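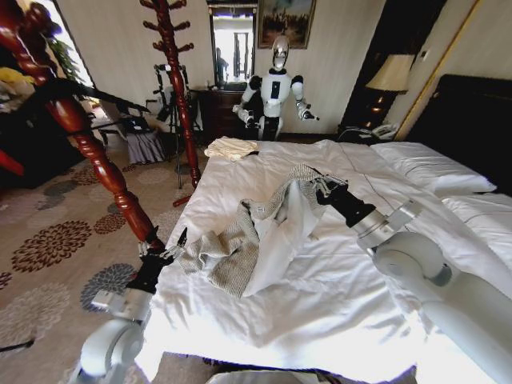

Prescription in the car and a traffic stop, what do I say?
Posted August 30, 2023 by Seul-gi So, Jesville

Hi everyone, and thank you in advance for reading, I know I go on. I was pulled over on the county road outside Jesville for a burned-out tail light. The officer was polite, but he saw my pill organizer in the cup holder and asked what was in it. I take a sleeping medication, only at bedtime, and the labeled bottle was at home in the bathroom. He let me go with a written warning for the light. My sister says I could have been charged just for having the pills loose like that. Is she right? And was I supposed to answer him? I drive to my mother's again in September and would love to stop worrying – it's over two hours each way!

Roos Van den Broek
Oh, I would have been shaking too, so please be easy on yourself. Your sister isn't being silly. The rules depend on your state, and some do say a controlled medication has to stay in the container it came in, or that you need to be able to show it was prescribed to you. What I do is keep my labeled bottle in my bag and fill the organizer when I get there. Your pharmacy can usually print a second label or a small travel bottle if you ask nicely, and mine has never charged me for it.
As for answering, you generally have to hand over your license, registration and insurance, but you can politely say you'd prefer not to discuss anything else. I'd also read the leaflet about driving the next morning. Some sleeping pills hang around well past breakfast, and a valid prescription won't necessarily get you out of an impaired driving charge. If you ever do get a ticket over it, call a local attorney before you pay anything – paying is often treated the same as pleading guilty.

Bhardwaj
My cousin got fined 500 for this but I think there was more to it. Just leave them at home if it's a day trip.

Seul-gi So
Thank you both so much. I called the pharmacy and they're making me up a little labeled bottle, and the tail light is fixed too.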